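House rules for gripper sessions, second try

Back in November I promised Nerea Sotomayor I would write down the rules we use when we record with the hand-held grippers, and I'm only now getting to it (sorry, Nerea!). 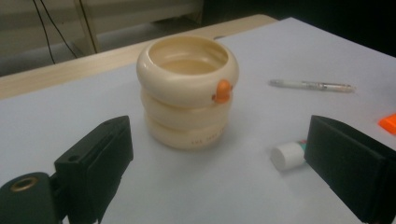 The first rule is the one I argue about most with Brodie Dunstan. Before anybody squeezes anything, you hold still with the fingers open and let the camera have a good look at the table. Brodie thinks this wastes time, and over 500 takes I suppose it does add up – but I've sat through enough clips that begin halfway into a grasp to be stubborn about it.

Next, cables. Keep them clear of your elbow and clear of the work, and check again after every break, even if you only went for coffee.

Check the finger screws too, please, and write the session number in the log before you begin. We had 134 takes from the Dralar project with no number at all, and poor Wiremu Goodwin spent a very long afternoon matching them up by hand.

Last one for now: if you drop something, keep the take and mark it as a drop. I used to delete mine out of pure embarrassment, and I wish I had them back. Eugeniusz Stępień wants a rule about table lighting as well, and he and I are still going back and forth on the wording.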